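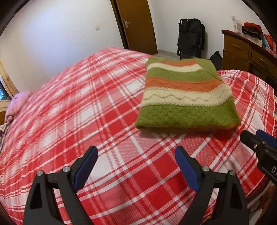 Paired hand-held grippers: buy the kit or build up slowly?

Posted by bundach_fan, April 2025

We want to record folding work in ordinary bedrooms, mostly sweaters and other knits. Virkex quoted us 3,000 for a pair of grippers with a year of spare pads. The salesman says the pads "last for ages" and wouldn't put that in writing. Our whole budget through June is not much more than that. Is the full kit worth it?

jestell_bench

No. Ask for the price of one pair without the spares plan. Ours came to around 800 less, and we've bought pads twice. Also ask what the pivot hardware costs by itself. If they won't send a parts list before you pay, I'd walk away. 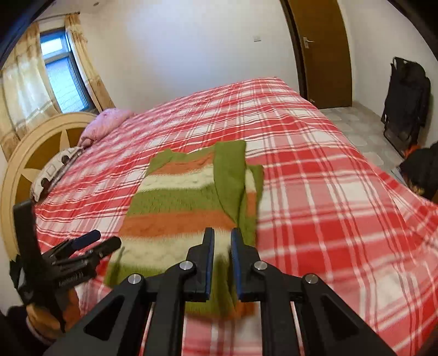 Striped knit on a plaid bedspread, both grippers in use.

Budget for the boring stuff too. We set aside 700 for batteries, storage and a second set of gloves, and it was gone in seven weeks. Thick knits are slow to work with, so plan fewer sessions a day than the brochure does — I have yet to see a brochure that allows for breaks.

tripathi_owner

Tripathi ones are fine I guess. Shipping took forever. Don't know about Virkex.

quietshelf

Rent first if anybody near you will do it. A month with sweaters will tell you more than a demo with a dish towel, and check who pays for return shipping.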